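Our group picked bottled drinks in the school vending machines because the student council at Dikville keeps saying the switch away from soda "worked." We wanted to see what that word was supposed to mean. Most of the claims we found came from a one-page flyer, and the flyer doesn't list a single source.

## What we were told

The flyer says students drink less sugar now that the Clalside machines sell tea, juice and water. It also says that 800 students "benefit" from the change. As far as we can tell, 800 is just the number of students enrolled. That includes everyone who brings a drink from home and everyone who never buys one.

## What we did

We looked at the machines for two weeks in March and wrote down which drinks were stocked. We also handed out a short survey at lunch. We asked what people bought, whether they finished it, and whether they had read the label before buying.

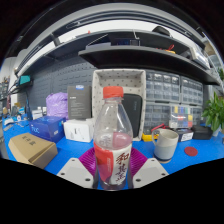
The last question turned out to be the weak part of our survey. People want to look careful, so a lot of them probably said yes when the real answer was no. We tried asking a follow-up — how big is one serving? — and only 11 people gave any number at all. Two of those were joking.

We also never agreed on what counts as a "healthy" drink. Half the group thought any tea should count. The other half pointed out that sweetened tea can have nearly as much sugar as soda, and that the word "tea" on a bottle tells you very little. We ended up sorting drinks by grams of sugar, which at least can be checked.

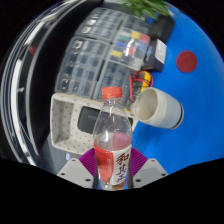
## What we found

Of the 9 drinks we sorted, most of the sweetened ones were closer to soda than to water. Students who said they had quit soda mostly said they now buy sweet tea or juice. Some of them buy more of it than they used to, because they think it's fine.

This doesn't prove the switch failed. We have no numbers from before the change, and neither does the council. Rashti, the company that fills the machines, didn't answer our two emails asking for sales figures.

## Problems with our own work

Our survey only reached first lunch. Roughly a third of the sheets came back with blanks, and we had to throw out the ones we couldn't read. If we did it again, we would ask for receipts or count empties in the recycling bins, and we would leave out the label question.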